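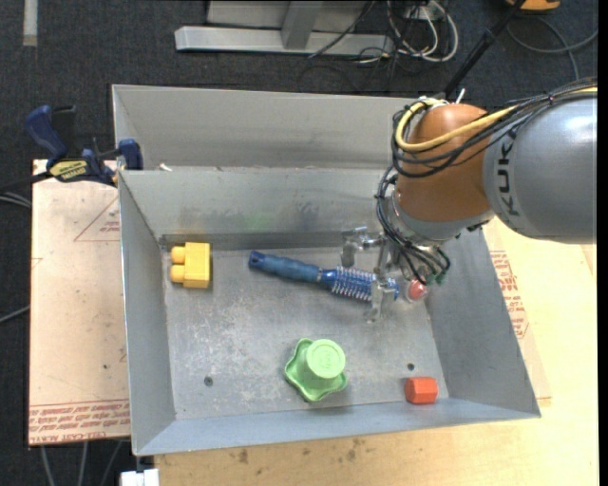

KUKA arm, grey bin, one blue hairbrush. My week in a nutshell.

Right, a few of you asked why I went quiet, so have a thread about a gripper that kept telling me it was holding things when it wasn't.

We're doing bin picking. Arm goes in, grabs a thing, lifts it, drops it in the next bin along, repeat until home time. The run was meant to be 2,000 picks overnight, and the software on top (ours, called Tilta, I didn't name it) logs each one as a hit or a miss.

I came in on Wednesday, June 30, 2021, with a coffee and a very good mood, because the overnight log said we'd done the lot and hardly missed any. Best numbers we've ever had! I sent the graph to Meron Fikre before I'd even taken my coat off. This was a mistake.

Meron wrote back one line: "why is the second bin empty after pick 14?"

Reader, it was empty after pick 14 because pick 14 was the last one that really happened.

So what does the arm do if it thinks it's holding something? It lifts, swings over, opens, says thank you very much and goes back for another. It did that ALL NIGHT. Beautiful smooth motion, carrying air.

The way we decide "got it" is finger position. If the fingers shut all the way, there's nothing between them, so it's a miss. If they stop early, something's in the way, so it's a hit. Simple, cheap, worked for months.

Except the fingers had stopped shutting all the way. One of the finger plates had worked loose and was sitting a hair skewed, so it fouled the other one 2 mm short of closed. Every single grab looked like a thin object. Lensa Gebretsadik found it by wiggling it with her thumb (arm off and locked out, before anyone writes in).

Screw was still in there, just not doing much. No threadlock. I fitted that plate. Moving on.

The hairbrush is the one I blame, a bit. It's a round one with bristles, so the fingers never get a clean hold and there's a lot of shoving. My guess is that the shoving backed the screw out, but I can't prove it and Capucine Cordier thinks it's plain vibration. We've agreed to disagree until one of us gets bored.

The bit that bothers me is the safety side. The arm was pressing a skewed finger towards a metal floor over and over and the force limit never tripped, because we'd set it generous back when we were using heavier stuff and then left it. Nothing got hurt and no one was in there, the cell's interlocked. Still didn't sleep brilliantly.

Changes so far: threadlock (yes, yes). Force limit brought right down. Fingers do a full close on nothing before each run and every so often during it, and if the gap's wrong the whole thing stops and texts me. Scale under the second bin is on order.

It texted me at twenty past three this morning. Turned out I'd put the wrong gap in.

Anyway, 2,000 picks again tonight. Lensa has the phone.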